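Site visit: Nedero student manipulation project
Visit notes, 23rd November

Nedero is the second-year group project in the Branen automation stream. The brief has not changed since October: students record demonstrations of simple sorting and pick-up tasks with hand-held grippers, label the recordings, and train a policy on the result. We attended one afternoon session to see how the recording stage is organised before deciding whether to run it at our own campus.

The workspace is one large brick-walled room under exposed beams. Students collect at a stainless steel unit, part of it divided into compartments. Small blue items go in one compartment and white cups in another, with a flat box and a soft purple item used for the harder grasps. The grippers carry printed black-and-white markers, and pose is recovered from these during processing. 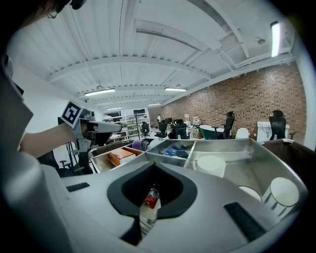 Recording procedure

Each student works to a task card. The card gives the start layout, the object to be moved and the target compartment. A run is discarded if the object is dropped or if a hand enters the wrist view. At the time of our visit the log stood at 3,679 runs, of which 2,043 had passed review. Most rejections were put down to marker loss during fast wrist rotation, and the project notes now ask for slower turns near the dividers.

Sessions are capped at 30 minutes per operator. Forearm fatigue was raised as an issue with the current grip, and a lighter handle is on the parts list.

Object set and bench

The file format is Bullodel, an in-house container that stores video and gripper width on a common clock. Conversion for training is done overnight. We asked about calibration drift — the answer was a check at the start of each session and no check at the end, which we would change. 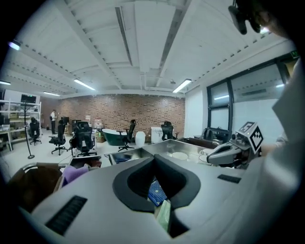
Gripper with V-shaped cradle; counter with bowl and cup, white arm to the right.

Assessment

Marks are split between data quality and a written report, with a smaller share for the trained policy. A group whose policy fails can still pass on the strength of its recordings. The marking guide, referred to as Man in the course documents, runs to 2 pages and could be adopted with little change.

Points to follow up

Cost of a replacement set of gripper fingers.
Licence terms for Bullodel outside Branen.
Whether the task cards can be used with a flat bench in place of the divided tray.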